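Lab Automation on a Budget, Handout 5
Looking hard at a benchtop kit before anybody signs for it

Handed out May 18, 2018. Bring it back with your notes on it, I'll be asking for them.

OK, so last time we did the big stuff, the enclosed liquid handlers that cost as much as a house, and a few of you came up afterward and asked what a small lab is supposed to do. Fair question! Today is my answer, or part of one. We're going to take a kit that is on sale right now, the Kosteo two-arm bench package, and go through it the way you would if your boss dropped the quote on your desk and wanted an opinion by lunch.

What's in the quote

The base price on the sheet I was sent is $2875 per arm, and you need two arms for the tube work. Write that down as per arm. Two people in the last group read it as the price of the pair and built a whole budget on it. Grippers are included. Wrist cameras are a separate line, and so is the software license, which is called Covurow and renews every year. Shipping is on you. The warranty is 16 months from delivery, and the clock starts when the crate arrives, whether or not you have opened it (ask me how I know).

There's also a training day. I'd take it. It's dull until after lunch and then it gets really good, especially the part on teaching positions by hand.

What we're asking it to do

The job for this unit is racking conical tubes. Pick up a tube, bring it over the rack, get the tip over a hole, let it down. You have all done it a thousand times while thinking about dinner. For an arm it's a pretty mean little task. The tube is long, it's held up near one end, and any tilt at the gripper turns into a much bigger miss down at the tip. Clear plastic makes it worse, since a lot of cameras have trouble finding the edges of a thing they can see straight through. 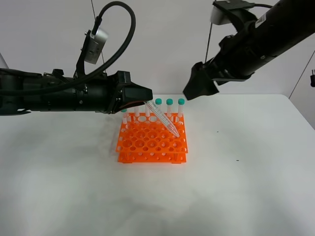
Applied Instrumentation Teaching Group / Course Notes / Handout 5

Look at the angle on that clear tube. The tip is just above the rack and the body is still leaning well over on the diagonal, so there's a rotation left to do before it could go in straight. I want you to sketch that. Draw the gripper, draw the tube, and mark where the tip goes if the wrist turns and nothing else moves. Then you'll see why the wrist can't be the only joint working here. The tip swings off the hole unless the rest of the arm travels along with it.

The teal-capped ones standing in the back row matter too. A full back row is a wall, as far as the gripper is concerned. When you read a spec sheet, go find the gripper width with the fingers open, then go measure the gap between two capped tubes in your own rack. I've seen people skip this and end up using every other hole forever.

And notice the camera cable on the left arm, that great big loop up over the top. Cable slack is a real line in my review sheet. Too little and you yank the connector at full reach, too much and it wanders into the work. The Kosteo manual gives it one paragraph. I'd have liked a page.

How it stacks up

The other quote I got was from Skinner. Their package is a single arm with a fixed overhead camera, cheaper to run, and the software is much friendlier on day one. If all you do is move plates from A to B, I'd probably send you there and save you the grief. Where I like the Kosteo better is anything that wants a second hand: steadying a rack, holding a tube while you deal with the cap, passing a thing across. You pay for that in setup. Two arms means two calibrations, and they have to agree with each other.

Altier makes a set of finger pads that the Kosteo people will sell you as an add-on. Grippier, softer, and they wear out. Budget for spares.

Stuff I'd push the sales rep on

Does the yearly license cover both arms or each one?
What happens to my saved positions if I let Covurow lapse?
Can I swap a wrist camera myself, or does it go back to you?
How long does recalibrating take after somebody bumps the table? (Somebody will bump the table.)
Will you demo it with my tubes and my rack, on my bench?

That last one is the one I care about most. Demo racks are always the nice ones.

For next time

Read section 13 of the course pack, the one on tolerances. Then write me a one-page recommendation, buy or don't buy, for a lab of your choosing. Tell me who works there and what they rack in a normal week. I don't mind which way you land, but I do want the per-arm math shown, license included, and I want at least one thing about the kit that bugs you.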